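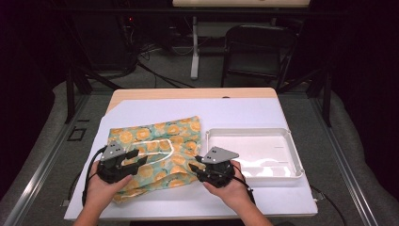 Getting a crumpled fabric bag to sit flat and fold small?

Posted in Home & Laundry, 14 replies hidden, showing top 3

I've become a bit obsessed with fabric shopping bags (there are worse hobbies!) and my favourite is a light teal-green one with orange citrus slices all over it and white cord handles. I love it to bits. It makes me happy every time I haul home the potatoes. The trouble is that it lives scrunched up in the bottom of my backpack, and by the time I get it home it's a wrinkled lump with the edges folded in on themselves and the cord flopping wherever it likes.

I'm trying to set up a proper bag station on the little table by the back door. So far I've got a big sheet of white paper down to keep the tabletop clean and a white plastic tray with raised edges that I'd like the folded bags to live in. What I can't manage is the folding! Every method I've found is for flat webbing handles. Cord won't lie down. I tuck it in, it springs out, the whole parcel opens up again and I'm back where I started.

Would also love to know if I can iron it. The tag faded off ages ago so I have no idea what the fabric is, and I'd be heartbroken if the orange went funny.

marmaladeskies

tealeaf_onddale
Oh I love this question, I have a whole drawer of these! Cord handles are a pain but they're also the secret weapon, so stick with it.

Start with the bag flat on the table, bottom edge toward you, both handles up at the top. Don't fold yet. Put one hand in the middle and smooth outward to each side, then do the corners by pulling gently on the diagonal. People pull straight down the side seam and that only makes the ripples worse. If there's a lining or a paler hem peeking out at the edge, push it back inside with your fingertips before you go on or it will make a lump you'll be chasing for the rest of the fold.

Now lay one cord down over the bag so it's inside the outline. Leave the other one sticking up past the top. Fold the left third in, then the right third over it, so you've got a long strip. Roll from the bottom up, nice and firm, all the way to the top. The cord you left out goes round the roll twice and you tuck the end of the loop under itself. Done! The cord that was driving you up the wall is now holding the thing shut.

It took me a good few tries before they all came out the same size. Now I stand them on end in a tray like yours and it looks like a little row of spring rolls. On market Tuesday I grab four and go.

If your cord is too short to go round twice, roll it looser at the start and tighter at the finish. I had one from a shop in Lernthorpe with tiny handles and once round was plenty.

gumnut40
i just stuff mine in a sock. one sock fits 2 bags. no folding and it hangs on the door knob

Mrs Quilting Basket
Hello marmaladeskies, what a cheerful bag! I can help with the ironing part, as I've sewn and pressed a great many of these for our guild stall in November.

With no tag you need to treat it as if it were synthetic until you learn otherwise. Turn the bag inside out so the print is protected. Set the iron to its lowest heat, no steam, and put a clean cotton tea towel between the iron and the bag. Press a patch near the bottom seam for a slow count of five and have a look. If the wrinkles have eased and the fabric feels the same as it did before, carry on. If they haven't budged, go up one notch and try the same spot again. Any stickiness, shine or puckering and you stop right there, as it's most likely polyester or a coated cloth and it will not thank you for more heat.

Check the colours too. Dampen a white cloth, hold it against one of the orange parts for a minute and see whether anything comes off. If it does, cold wash on its own and hang it in the shade.

Keep the iron well away from the cords! Some of them are nylon and they'll go hard as wire. Let them dangle off the end of the board while you do the body of the bag.

One more thing about your table. Please don't iron on the paper sheet over the tabletop. I did exactly that years ago with brown paper over my mum's sideboard, and the moisture went straight through and left a bloom in the finish I never did get out. A folded wool blanket with a cotton sheet over it works beautifully if you haven't got room for a board.

If you'd like it to stay crisp, a light spray of starch on the inside is lovely on cotton. It makes tealeaf's roll much easier as well, I tried it on two of mine after reading the reply and they're sitting on the bench now looking very smart.

marmaladeskies
Tealeaf, the twice-round trick WORKS, thank you!! My cord had length to spare. Going to try the tea towel test on the weekend and I'll report back on the colour. The sock idea is growing on me for the car, too.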